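Tags: Research / Two-arm manipulation / Project FAQ
Reading time: 2 minutes

Flisteo: common questions

Flisteo is a method for teaching a two-arm robot long kitchen chores from recorded demonstrations. The questions we get most often are answered on this page. It covers the plate and oven task, with the toaster oven, plate rack, mug tree and tray on one table.

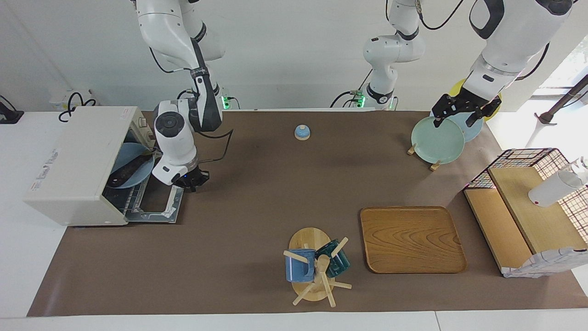
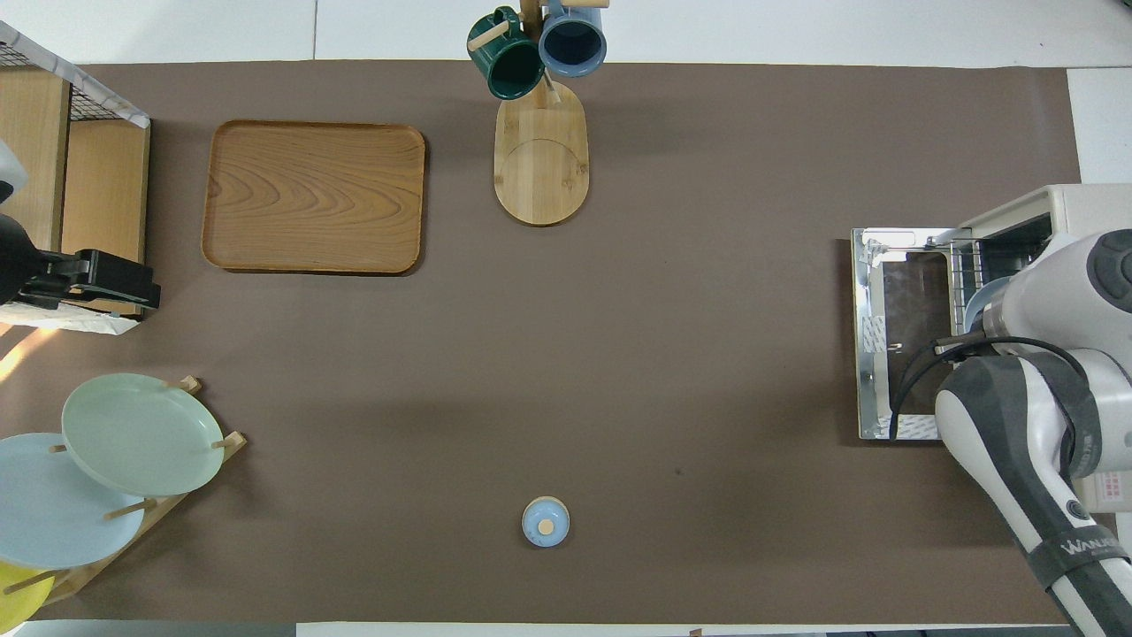
Vaughan Trevaskis wrote to ask whether the method learns the task or just replays the closest demonstration. He suggested moving the rack and seeing what happens.

We ran that test. With the rack moved to positions that were never in the training set, the arms still reached for the right plate in most trials. A plain replay baseline missed nearly every time. The full table is in the report.

How many demonstrations did you use?

The final model was trained on 223 demonstrations. An earlier version used 189, and it often stalled between the plate step and the oven step. Most of the added recordings cover that part of the task.

What does the method do differently?

It splits each demonstration into short stages and trains one policy on all of them. The policy also predicts which stage it is in. If a grasp fails, it can go back a stage and try again.

Are the stages labeled by hand?

Only for 15 of the demonstrations. A small model labels the rest, and we check the ones it is least sure of.

Do the two arms share a policy?

Yes. We tried one policy per arm first. They got in each other's way when both had work near the middle of the table.

Where does it fail?

Plates are the main problem. The gripper sometimes takes hold too low on the rim and the plate catches in the rack. Going back a stage helps with this, but after 2 retries we stop the trial and count it as a failure.

Will it work on a different oven?

We don't know yet. All results so far are from one oven. Paora Ellery is running tests with a second model at the Plarnonthorpe lab, and we will add the numbers when they are in.

Is the code available?

The training code is. The demonstrations will follow in October, after the file format is settled.

Contact: Flisteo project, Plarnonthorpe | © Flisteo project | Back to top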